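Gestby Lurik Hockey Stick

Senior, 85 flex, left or right
Item 634

The Lurik is our favorite stick to hand to somebody who plays two or three nights a week and wants one stick for everything. Wrist shots, slap shots, saucer passes, digging pucks off the wall... it's happy doing all of it! The kick point sits in the middle of the shaft, so you don't have to change how you shoot to get something out of it, and the blade is stiff enough that a hard pass stays on your tape.

It feels light, but it isn't the lightest stick in the Gestby line (the Farah is, and it costs more). What you get for the few extra grams is a thicker wall down low, right where slashes and skate blades do their damage. Abdul-Rahman Frimpong, who strings and sharpens at our Bititside shop, has played defense with the same Lurik since January and has blocked far too many shots with it.

What it's like on the ice

The first thing you notice is the grip. It's a matte finish with a little tack to it, and your bottom hand can still slide when you need it to. If you've used the really sticky coatings and hated them, try this one. The corners of the shaft are rounded a bit more than on last season's model, which people with smaller hands have been very glad about.

The balance is lovely too. Older sticks in this price range always felt heavy in the blade, and the Lurik doesn't. Quick toe drags, one-handed pokes, lifting a stick on the backcheck, they all come easier when the weight is up near your hands.
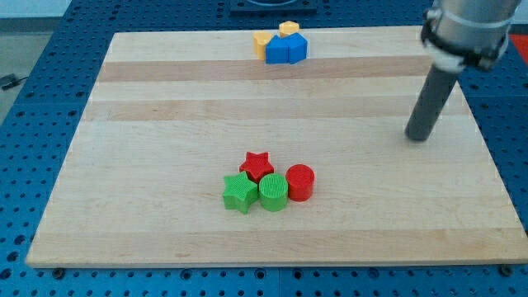 Curves and lies

Mid curve, lie 6: the one most people buy. Slight open face, good on the backhand, easy to lift the puck in tight.

Heel curve, lie 6: flatter and longer. Great for big slap shots from the point and long flat passes.

Toe curve, lie 5: for the stickhandlers. It takes some getting used to if you've never played one, but oh, it's fun.

Cutting it down

The Lurik comes 60 inches long. Every inch you take off the top makes it feel a touch stiffer, so if you're planning to cut more than two inches, look at the 75 flex (item 544) instead. Stand in your skates, hold the stick straight up with the toe on the floor, and mark it somewhere between your chin and your nose. Cut less than you think you need, skate with it once, then cut again.

Intermediate players should look at item 513, which has a narrower shaft and a smaller blade. Same curves, same grip.

Taping and care

Heel to toe or toe to heel, we'll leave that argument to you. Wipe the blade dry after skating and don't leave the stick in a hot trunk all summer. If you see a crack in the shaft, stop using it.

Questions about flex or curve? Call Bititside and ask for Adjoa Nutsugah. She's glad to talk sticks for as long as you like.

Page updated 2021-07-01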